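Moges man must hand-letter 174 apology cards for late-night sign spree

2021-08-31

A Moges man who spent a night in May painting over the word "Welcome" on the town's welcome signs has been sentenced to write 174 apology cards, one for every household on the Ladach Road mailing list. They must be handwritten. The judge was firm on that point after his attorney asked about printed labels.

The defendant, 23, pleaded guilty to misdemeanor criminal mischief. He told the court he had been upset about a parking ticket. The ticket was for $18. The bill for repainting the signs came to $1,643, and he will be paying that too.

Prosecutors had asked for 30 days in jail, pointing out that he went back a second night to fix his spelling. 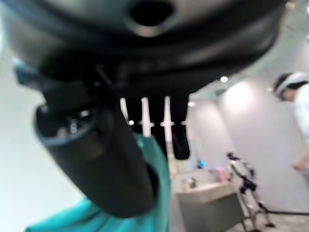

Maham Warraich, who runs the frame shop across from the largest sign, gave a statement on behalf of the Ladach Road merchants. She said she had no wish to see a young man locked up over house paint, but she did want him to know that the color was terrible.

"It was a sort of mustard," she told the judge. "I had to look at it for six weeks."

The defense noted that an online fundraiser had brought in $675 for the repairs. Under questioning, the defendant conceded that most of it came from his grandmother, who was seated in the second row and did not look up from her purse.

He has 90 days to finish the cards, and a probation officer will read each one before it goes in the mail. Copying the same message 174 times is allowed. Using the phrase "sorry if you were offended" is not.

The original parking ticket remains unpaid.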